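Two-arm cell, right arm drops at the elbow when the gripper closes
Forum: Workcells and Fixtures > Faults and Safety

nmorin_cell
Oct 9, 2018
Hello all. I have a problem with my two-arm cell and I would like advice before I run it again.

When the right gripper closes on something, the elbow of the right arm goes soft for one moment and the whole arm falls down a little, then it recovers. It happened at cycle 146 and again 85 cycles later. The second time my hand was inside, to move a lid. I have a bruise on the knuckle, nothing more, but I did not like it.

The controller is a Dellero, the supply is from Brikthorpe. The log says only "bus low, joint 3". I already changed the supply and the fault is still there.

Normand

h_macdonald
Bus low on one joint only is a cable, almost every time. If the supply was weak, you would see it on all the joints. Take the hose off the arm and bend the cable slowly by hand, with the power off and a meter on it.

turcotte.l
I don't agree with Harvey. I had the same message on a Dellero and my cables were perfect. It was the current limit. The default is too low when the gripper and the elbow pull at the same moment. Raise it by 200 mA and try.

h_macdonald
Please don't raise a limit on an arm which already dropped on somebody's hand. If there is a bad wire, you will only make it hotter.

turcotte.l
I did not say to do it with the hand inside. But okay, measure first, then raise.

darlene_m
More important question for me: why was the hand inside with the motors on? Do you have a stop button you can reach from where you stand?

nmorin_cell
The stop is behind me, on the wall. I know. After 3000 cycles without trouble I became too comfortable. I will move it this week.

karine_saw
Normand, how does the hose run on the right arm? And what do you have on the floor? A picture would help more than the log.

nmorin_cell
I put it under this message. On the floor there is a cup, the small lid, a jar, the sponge and the orange plush. The left arm has never made this fault.

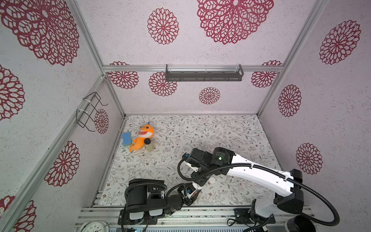
RE: hose routing on the right arm

karine_saw
Thank you. Look at the loop which goes outside on the right side and then curls down. I would start there. Each time the arm reaches to the middle, that loop can pull on whatever connector is at the end of it. I can't see from here if it is damaged, so this is a guess.

Also you have thin black wires lying free across the rails, below the base of the right arm. Tie them down. You used cable ties for the rack on the left wall, so I suppose you have more.

h_macdonald
Agree about the loop. Same place I would put the meter.

turcotte.l
It could be the cable, fine. But the fault comes when the gripper closes, and closing does not move the loop. Pulling does not explain this part.

karine_saw
True. A wire with a few broken strands can carry the small current and fail on the big one, so both things may be correct — we need the number from the meter.

nmorin_cell
I ordered a new cable from McIntyre, and the Carkunier clamps Darlene wrote about in her other thread. Until they come, the power is off and the plug is in my drawer. I will measure the old cable tomorrow evening and write the result.

darlene_m
Good. And the stop button before the cable, please.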